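Tidy Table, Tuesday

Gusico wanted the review by five. 831 words on the Pusby, the pair-of-hands kit from Misow, and I had a headline and half a cold tea.

Tuesday, October 25, 2022, I typed at the top. Then nothing.

The Pusby costs 400 a month to rent. You get two grippers, left and right, a case, a booklet. You hold them yourself, that's the whole idea. You do your chores with them, it learns how you do your chores, and by February, Misow says, it will do them for you. Sign here.

So. The desk. My daughter's desk, strictly, with her mother's good cloth on it. Paper balls, toys, that bowl. I put my hand in and squeezed, and the pads came together like a crab having a think.

First the pouch. Easy, I thought. It crackled. I said sorry to it, out loud.

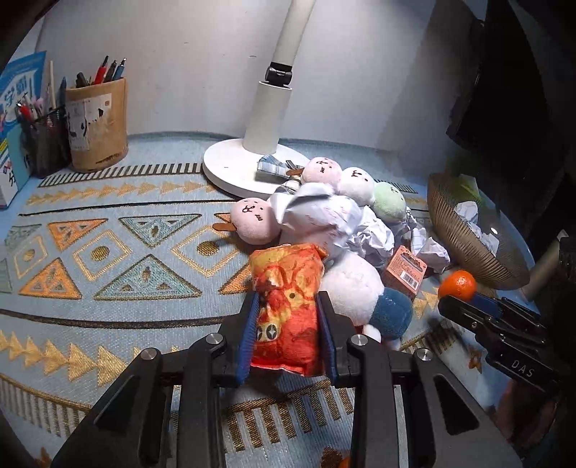 Pouch, held. Second hand waiting by the fruit.

Fifteen minutes in I'd found a rhythm -- reach, close, lift, breathe. You start noticing how much you do without asking yourself. Why that one first? Why the pouch and not the paper? Grímsdóttir, the helpline is called, and it has a lovely voice, and it asked me exactly that.

"No reason," I said.

"There is usually a reason," it said. "Please carry on."

Carried on. Slower. The paper was her homework, crumpled, page after page of it. I'd shouted about that homework. I hadn't remebered till I had the thing at arm's length.

Opened the grippers. Didn't pick it up.
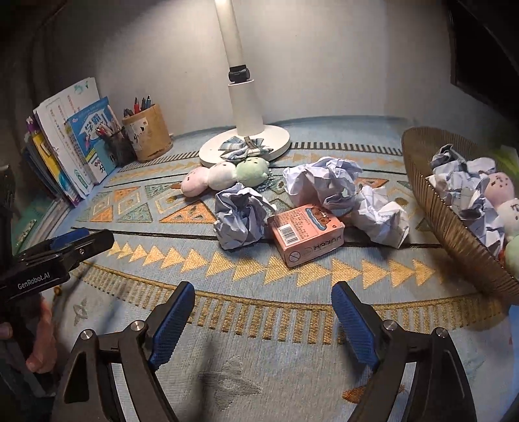
Both sides open, nothing in them. Paper still out, cards too.

"You have paused," said Grímsdóttir.

"Is it learning this bit?"

"It is learning all of it."

Three toys by the lamp, side by side, green one on the end. She lines them up before bed, she says they're queueing. I thought of a machine in February, sweeping the queue into a basket becuase I'd been in a hurry one afternoon with a deadline.

I left them be. Went round them, wide, twice, so it would know.

Then sat down and wrote the review. Grip good, booklet poor, bit heavy on the wrist. Four stars. Sent it at ten to five -- well short of the 831, Gusico can pad it.

Her key in the door.

I put the hands back in the case and started flattening out the paper with my own.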